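Zundbridge Public Library
July 14, 2022

1/ The Zundbridge Public Library has received a number of inquiries regarding the change to lending rules that takes effect this month. The following posts set out what is changing and what remains the same.

2/ Overdue fines on books, magazines and audiobooks have ended at the Main Library and at the Hanrahan Branch. This applies to adult, teen and children's cards. Fines already on an account have been cleared, and patrons do not need to call or visit to have this done.

3/ The standard loan period is now 29 days. Items with no holds will renew automatically up to two times. A notice will be sent by email or text the day before each renewal.

4/ New releases carry a shorter loan of 13 days and do not renew. They can be identified by the yellow label on the spine.

5/ Replacement charges still apply. An item is marked lost when it is six weeks past due, and the account is billed for the list price. The charge is removed in full if the item comes back in usable condition.

6/ Cards with a lost item on record are blocked from new checkouts until the matter is settled. Blocked patrons may still use the public computers, the reading rooms and all programs.

7/ Patrons who have stayed away because of an old balance are warmly invited to return. Cards that have expired can be renewed at either desk with a photo ID and proof of address. A lease, a utility bill or a piece of dated mail will be accepted.

8/ Residents of Toltitz may continue to borrow under the existing county agreement. Their loan periods will match ours. Holds placed by Toltitz cardholders must be picked up at the Main Library.

9/ The Omon Street book drop is closed while the sidewalk is being repaired. Please use the drop at the Main Library's north entrance, which is open at all hours. Items left beside a closed drop remain the responsibility of the borrower.

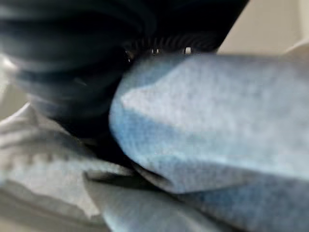 10/ Interlibrary loans are not covered by the new rules. The lending library sets the due date and any fees, and we are required to pass those on. The due date is printed on the paper band around the item. Please leave the band in place.

11/ Museum passes are also treated separately. They are lent for two days, one pass per household, and may be reserved up to nine weeks ahead.

12/ The Board of Trustees will review the new lending rules in November. Written comments may be left at either desk or sent through the contact form on our website. Comments should include the name of the branch you use most often.

13/ Questions about an individual account cannot be answered on this page. Please call the circulation desk during open hours and have your card number ready.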